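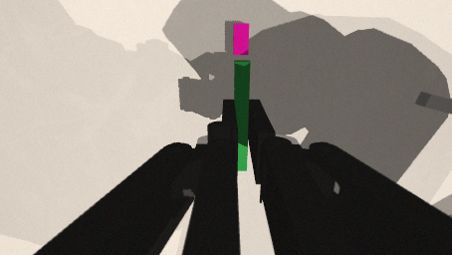

Do the cooks on TV contests really make the whole dish before the clock runs out?

Most of the time they do cook it themselves, but what you watch at home has been cut and moved around so much that the clock on your screen doesn't tell you a lot.

Think about a made-for-TV cooking race. The host yells "Thirty minutes!" and everybody runs for the pantry. You see onions, then a worried face, then a pot boiling over, then the worried face again. Was the cook worried about that pot? Maybe. Maybe she made that face an hour earlier, when the host was telling a long story. A person called an editor picks which bits go next to each other, and the editor's job is to keep you on the couch.

Siiri Jaunzems used to be an editor on a kids' cooking show called Narnness. She says one short show was put together from about 800 separate bits of film. Nearly all of the rest got thrown out, including whole dishes that came out fine. A dish that comes out fine is boring to watch.

So what can you trust?

The clock is usually real for the cooks. They start together and they have to stop together. But the last ten seconds can take a lot longer than ten seconds on TV. Try it with a watch next time. Count along from when the host starts counting and see where you end up.

The tasting is odder. Cameras need time to film every plate, and the judges can only eat one plate at a time. By then the soup may be cold and the ice cream may be soup. Some shows let the judges take a small taste while the food is still hot and then film them eating it again later. When a judge says "This is cold," ask yourself whose fault that was.

Then there is the winner. Can a judge be fair? A judge can try. You can't taste anything through a screen, though, so you have to take the judge's word for it, and judges like different things. One loves hot peppers. Another one hates cilantro. On Narnness there were 7 cooks in the final and the prize was 1000 dollars, and Jaunzems says the crew, who got the leftovers, often liked a different plate best.

Are the ads part of it? Look at the labels. If every jar on the shelf faces the camera, somebody may have paid for that. Listen for a company's name being said more than a person would say it at home. Many shows that take money have to tell you so, often in small letters that roll by at the end.

You can still enjoy the show. Plenty of the cooks are very good, and chopping fast with hot lights on you is hard work. Just don't feel bad if your own pancakes take longer than theirs did on TV.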